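About Us

Hi, I'm Celeste, and this is the page where I'm supposed to tell you who we are!
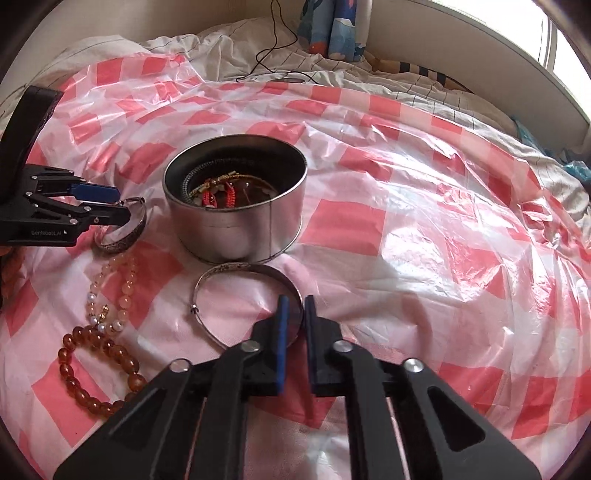 So. Zerko is a very small outfit that builds grippers and teaches them to deal with fiddly household stuff, and by "outfit" I mean me, Naheed Paracha, Khurram Mohmand and whoever has a free evening. We split our time between my spare bedroom and a shared workshop on Charbonneau Street, where we rent a bench for 98 dollars a month. The bench comes with a vise, a drill press and a shelf we have badly outgrown.

Jewelry is our big thing right now. Naheed's aunt asked her one December whether any of our gadgets could sort out a tin of tangled bracelets, and we laughed, and then we spent the whole winter on it. Beads roll. Chains catch on everything. A bangle lying flat is a surprisingly mean thing to pick up, and a stiff cuff wants a totally different grip from a string of pearls. Before that we'd been doing socks and spoons, and I can't say I miss the spoons.

Khurram handles the mechanical side. He's fussy about pivots and finger pads (we've tried pads in more materials than I care to list, including one that smelled like a bike shop for a month), and he'll happily redo a plate over half a millimeter. Naheed writes the software and keeps our log, which just passed 2091 pickups, every one labeled by hand. I do a bit of everything: ordering parts, soldering, the practice sessions, this website.

We started with 900 dollars and a box of motors from a closed-down print shop in Wutuslow. Six of those motors still run! The rest are in a drawer, and Khurram won't let me throw them out.

On the first Saturday-morning-type slot we can get each month, we open the bench to visitors. Bring something small and awkward and we'll have a go at picking it up with you. Kids are welcome if they can keep their sleeves out of the drill press. Please don't bring anything you'd cry over, though, because earring hooks do get bent.

We don't sell kits yet. Our next build, Clirnholm, is a lighter gripper with swappable pads, and we'll put the drawings up here once the hinge stops squeaking. If you want to come by or lend us a really horrible necklace, use the contact form and one of us will write back, usually late in the evening.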